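Who gets to see the petition list?

2022-09-28

I signed the Clullport petition in April, the one asking the city to open up its police complaint files. It took me two minutes on my phone, standing in line for coffee. I'd sign it again tomorrow.

What bugs me is what came next. The city council put the whole list of signers online – names, streets, everything – and left it there for 18 days. My neighbor Dariusz Kubiak got four calls from strangers asking why he "hates cops." He doesn't! He just wants to know how many complaints get read.

Councilwoman Kozłowski says a petition is a public act, so the names should be public too. I get that, sort of. But a clerk can check signatures against the voter roll without handing my street to anybody with a browser (Rokine does it that way, and their petitions go through fine).

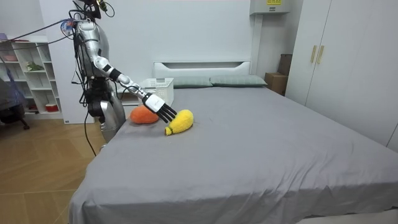
A silver humanoid robot reaches over a bed.

The vote on the new privacy rule is coming up, and I plan to be there, probably in the back row with a granola bar. If you signed too, please come and say so out loud.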